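Search this site
Enter a word or phrase
Go

Can Robots Do the Chores Yet?

Published 28/07/2025
By Barbara Sobczak, Irkbridge Museum of Work and Invention, Young Readers' Pages

Many young visitors to the museum ask the same question when they reach the kitchen gallery. They look at the old washtubs and carpet beaters, and they want to know when a robot will tidy their bedroom. The short answer is that some machines do some chores very well, and a great many chores are still done by people.

Machines that already help

A washing machine is a kind of automatic helper. It fills with water, turns the clothes, drains and spins without anyone standing beside it. Before homes had one, washing for a large family could take a whole day. A dishwasher does much the same for plates and cups.

Each of these machines does one job inside a closed box. Somebody must still gather the socks from under the bed, put them in, take them out and fold them. The machine does the washing. The fetching and carrying is left to the family.

Robot vacuum cleaners go a little further, as they travel around a room by themselves. They work best on a clear, flat floor. Most of them cannot climb stairs, and they do not pick up toys before they start.

Why picking things up is difficult

Think about unpacking the groceries. You reach for a bag, find the opening and take out a pear. You probably do this while talking to someone. Your eyes tell you where the pear is, and your fingertips tell you how firmly to hold it. If it begins to slip, you tighten your grip before you have time to think.

A robot must have a way of doing every part of that job. It needs a camera or another sensor to find the pear. It needs a computer program to choose where to place its fingers. It needs motors that can squeeze enough to lift the fruit and stop before they bruise it.

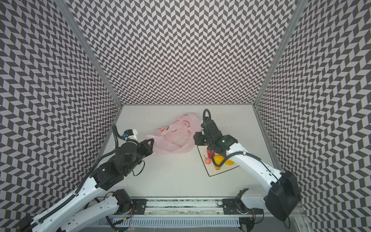
Bags are a special problem. A wooden block keeps its shape when you push it, and engineers call an object like that rigid. A thin plastic bag changes shape every time it is touched. It folds, crumples and sticks to itself. The handles may be on top at one moment and underneath the next. A robot that has learned where to hold a bag in one position may not recognize the same bag after it has moved.

Fruit brings a different difficulty. A cherry is small and round and likes to roll. A pear is wide at one end and narrow at the other. A grip that suits one may be wrong for the other, so a robot that handles both has to adjust. Using two arms can help, as one arm can steady a bag while the other reaches for something else. The two arms must then be kept from bumping into each other.

How robots practice

Robots can learn a chore in more than one way. Sometimes an engineer writes out every step. Sometimes a person guides the robot's arms through the task, and the computer keeps a record of each movement. It may need 200 turns or more at one small job, with the objects in a new place each time. Practice often takes place on a plain table, where there is little to confuse the cameras. A real kitchen is much harder, with shadows, spilled cereal and a cat.

What about stores?

"People expect the store to be easier than the home, and in some ways it is," says Sevim Oral, who plans the museum's school program and once worked in a grocery warehouse in Rarkville. "The boxes are the same size and they arrive in the same place. Loose peaches are another matter. I would still want a person packing those."

Warehouses use robots to move heavy shelves and sealed boxes. Stocking a store shelf by hand, wiping up a broken jar and helping a customer find the rice are jobs that people still mostly do.

So, can they do it yet?

Robots can do parts of many chores, especially when the objects are laid out neatly and the robot has practiced with them. No robot on sale today can walk into any home and do all the housework as well as a careful grown-up - or a careful ten-year-old.

Try it yourself

Put on a pair of thick oven mitts and ask an adult for a paper plate, a shopping bag and four pieces of fruit. Using only your thumb and one finger on each hand, move the fruit from the bag to the plate. Then try again with one eye closed. Write down which piece was hardest to hold and what you had to change.

Contact the Young Readers' Pages | Copyright Irkbridge Museum of Work and Invention | Back to top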